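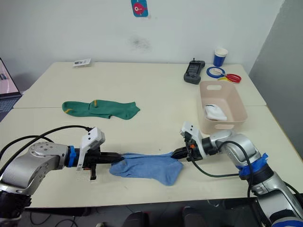 水色の靴下を両側からつかむロボットアーム

**報道関係者各位**

# 失語症のある方向け会話支援アプリ「Toneck」、9月に改訂版を提供開始 文章の自動生成は標準設定でオフに

株式会社Cadoneoは、失語症などで話し言葉が出にくい方のための会話支援アプリ「Toneck」の改訂版を、9月に提供開始します。事前に検討していた文章自動生成機能「Skasico」は搭載しますが、初期設定では動作しません。利用を希望する方が、家族や言語聴覚士と相談のうえ設定画面から有効にする方式とします。

会話支援の分野では、このところ「単語を選ぶだけで自然な会話ができる」といった宣伝文句が目立ちます。当社も企画の初期には似た表現を使っていました。しかし試用の記録を読み返すと、その文句をそのまま掲げる根拠は見当たりませんでした。本リリースでは、改訂の内容とあわせて、当社が確認できたことと確認できていないことをお知らせします。

## 試用で記録されたこと

試用は、失語症のある6名の方に、日常生活の中で2か月間Toneckを使っていただく形で行いました。Skasicoは、利用者が選んだ絵や単語から文の候補をつくり、画面に表示する機能です。たとえば「水」「薬」を選ぶと、「薬を飲むので水をください」といった文が出ます。

期間中に表示された文の候補は664件でした。このうち、利用者がそのまま音声で再生したものは200件です。残りは、単語だけの再生に切り替えられたか、別の語が選び直されたか、何も再生されないまま画面が閉じられました。

200件という数字を成果と呼ぶかどうかは、社内でも意見が割れました。再生された文が、本人の言いたかった内容と一致していたとは限らないからです。候補の文を読んで意味を確かめること自体が難しい方もいます。整った文が流れると、聞き手は「通じた」と受け取りやすく、確認の質問が減ることがあります。試用の記録には、再生のあとで利用者が首を振り、同席した家族が聞き直した場面が複数残っていました。

反対に、単語を一つ再生しただけで用件が伝わった場面も多くありました。「窓」と流れれば、家族は「開ける?」「閉める?」と尋ね、利用者はうなずきや指差しで答えます。文としては完成していませんが、やり取りとしては足りています。開発の側は文を長くすることに気を取られがちで、この点の評価が遅れました。

なお、試用に参加したのは6名です。失語症の症状は、言葉が出にくい方、言葉は出るものの意図と違う語になる方、聞いて理解することが難しい方など一人ひとり異なります。この規模の試用から、失語症のある方全般への効果を述べることはできません。比較のための対照群も置いていません。言語機能の回復に役立つかどうかも、今回は調べていません。

## 改訂版の主な内容

**定型句の画面を見直しました。**
「おはよう」「手伝って」「少し待って」などの定型句は、従来は分類ごとに別の画面へ分かれていました。改訂版では、よく使う句を最初の画面に固定できます。配置は利用のたびに入れ替わることがありません。使用頻度に応じて自動で並べ替える機能も試作しましたが、場所を覚えて押している方には負担になるとの指摘があり、採用を見送りました。

**「ちがう」ボタンを常に表示します。**
再生した言葉が意図と異なるとき、その場で訂正を伝えるためのボタンです。どの画面でも同じ位置にあり、押すと「今のはちがいます」と音声が流れます。音声の文言は変更できます。

**相手に向けた案内を表示できます。**
「ゆっくり待ってください」「はい・いいえで答えられる質問にしてください」など、話し相手へのお願いを画面に大きく出せます。店の窓口や病院の受付での利用を想定しています。ただし、相手が読んでくれることが前提の機能であり、混雑した窓口で同じように役立つかどうかは分かりません。

**Skasicoは初期設定でオフです。**
有効にした場合も、候補の文が自動で再生されることはありません。利用者が選んだ元の単語は、文の横に必ず残ります。生成された文であることを示す印も表示されます。この印は設定で消すことができません。

**通信がなくても使えます。**
定型句と単語の再生、「ちがう」ボタン、相手向けの案内は、端末を通信につながない状態でも動作します。Skasicoの利用には通信が必要です。

## 発表にあたってのコメント

**Wiremu Sutcliffe(Cadoneo 製品責任者)**

「流暢な文が画面に出ると、つくった側はうれしくなります。私もそうでした。ただ、その文が誰の言葉なのかと聞かれると、答えに詰まります。候補を選んだのだから本人の言葉だという説明は、候補が少ししかない画面の前では苦しい。今回は機能を外す案もありましたが、文での再生を望んだ参加者がいたため、使いたい方が自分で選べる形で残しました。売り文句としては弱いという声が営業から出ています。そのとおりだと思います」

**Yi-an Oh(言語聴覚士、Ladefogedことばの相談室)**

「アプリを渡せば会話が戻る、という期待をもって相談に来られるご家族は少なくありません。私は最初にその期待を下げる話をします。絵を押して音を出すことと、相手とやり取りすることの間には距離があり、そこは練習と周囲の待ち方で埋めるしかありません。Toneckについても、定型句の画面と『ちがう』ボタンは勧めやすいと感じていますが、文章生成のほうはまだ判断を保留しています。紙の会話ノートで間に合っている方に、買い替えを勧める理由もありません」

Oh氏には試用の設計段階で助言をいただきました。Ladefogedことばの相談室には、助言に対する謝礼を当社からお支払いしています。コメントの内容について、当社による修正は行っていません。

## 広告表現の取り扱い

改訂版の提供にあわせ、当社のウェブサイトと店頭資料から次の表現を削除します。

- 「自然な会話を取り戻す」
- 「誰でもすぐに使える」
- 「専門家も推奨」

一つめは、会話の回復を測った記録が当社にありません。二つめは、試用の参加者の中に、開始後しばらく家族の操作を必要とした方がいました。三つめは、推奨した専門家の名前と条件を示せないまま使われていた表現です。いずれも旧版の公開時に当社が作成したもので、確認が不十分でした。

販売代理店の資料にも同じ表現が残っている可能性があります。見つけられた方は、下記の窓口までお知らせください。

## 導入を検討される方へ

Toneckは医療機器ではありません。言語訓練や診察の代わりになるものではなく、症状の評価にも使えません。導入の前に、担当の言語聴覚士にご相談いただくことをお勧めします。

検討の際には、次の点をお確かめください。

- 本人が絵や文字のどちらを手がかりにしやすいか
- 画面のボタンを狙って押せるか、押し間違いを自分で直せるか
- 日々の話し相手が、アプリの音声を待つ時間をとれるか
- 電池切れや故障の際に使う、紙の会話ノートなどの代わりの手段があるか

最後の項目については、アプリを使い始めたあとも紙のノートを手元に残すようお願いしています。定型句の画面は印刷用の形式で書き出せますので、ノートに貼ってお使いください。

試用版では、定型句と単語の再生をひととおりお試しいただけます。Skasicoは試用版に含まれません。短い体験で見栄えのする機能だけが印象に残ることを避けたいと考えています。

## 今後の予定

Skasicoについては、再生された文が本人の意図と合っていたかどうかを、再生後に絵のカードで確かめる方式の調査を準備しています。参加者の募集方法と評価の手順が固まり次第、結果が出る前に公表します。期待した結果にならなかった場合も、同じページで報告します。調査の結果によっては、Skasicoの提供を終了することがあります。

旧版をお使いの方は、追加の費用なしで改訂版へ更新できます。更新しても、登録済みの単語、写真、録音音声はそのまま引き継がれます。画面の配置を変えたくない方は、更新後に「以前の配置を使う」を選んでください。この設定に期限はありません。

## 会社概要と問い合わせ先

社名:株式会社Cadoneo
事業内容:会話支援アプリの開発および販売
製品に関する問い合わせ:Cadoneo Toneck利用相談窓口
取材に関する問い合わせ:Cadoneo 広報担当

試用の手順書と集計表は、報道関係者および言語聴覚士の方からのご請求に応じてお送りします。参加者個人が特定される記録は含みません。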